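Home | Issues | Authors | Search | Login

4.2 Does the rendered benchmark predict anything?

We trained the Lerell grasp scorer on 3000 rendered tabletop views and tested it on a held-out set from the same renderer. Earlier reports on Toveo treat a high score on such a set as evidence that the model is ready for a real bench. We doubt this, and the held-out numbers do little to change our minds. A success rate of almost 90 percent was reached after 2 passes over the data, and further training moved it very little. A task that is learned that fast may simply be easy.

Part of the trouble is the objects. Usar, the asset library we used, supplies scanned groceries with detailed surface texture, down to the bruises and scratches on a banana. The shapes underneath are rigid. A fruit that never gives under the fingers rewards grasps that would mark or drop a soft one, and the scorer has no way to find that out. 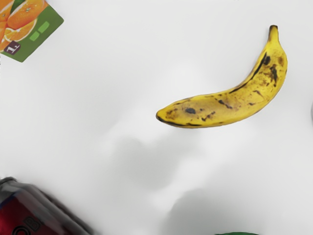 Figure 3. Rendered overhead view with a ripe banana on an off-white surface; other objects enter only at the borders.

Views like the one in Figure 3 also raise a question about clutter. The neighbors are present but leave the target uncovered, and a grasp on the middle of the peel can be scored without any reasoning about them. When we kept only views in which the target was partly hidden, the ranking of the two scorers flipped – the Ndlovu baseline, which had trailed throughout, came out ahead. The subset holds just 20 views, so we would not build a claim on it. Neither would we build one on the full set, where the gap between the methods is smaller than the spread across random seeds.

We therefore report the rendered scores for comparison with past work and draw no conclusion from them about hardware. Section 5 repeats the test on a physical arm.

Contact the editors | Copyright held by the authors | Back to top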